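Minutes of the distribution meeting, Lodport office, Wednesday, 10:00

Present: Ilaria Testa (chair), Ubaldo Messina (minutes), two colleagues from Flirkodis by phone.

1. Cinema bookings
The minutes of the February meeting were approved. Flirkodis confirmed 26 screens for the opening weekend of "Russo". Stotberg asked for a later date, and Ilaria will answer them by Friday. The one-week holdover clause stays in the contract as it is.

2. Streaming window
Flirkodis proposed to shorten the window between cinema and streaming to 12 weeks. Ubaldo was against it - the small cinemas still earn from late shows. It was agreed to keep the present window for this title and to discuss the next one separately.
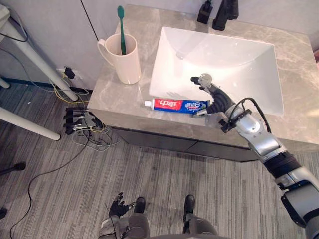 The phone colleagues asked that this decision is written also in the letter to the cinemas. Agreed.

3. Ticket report
The preview shows sold 1801 tickets. The split between evening and afternoon is still missing. Ubaldo will request it from Stotberg.

4. Other
Posters can be ordered in up to 26 copies per cinema without extra approval.

The meeting closed at 11:20.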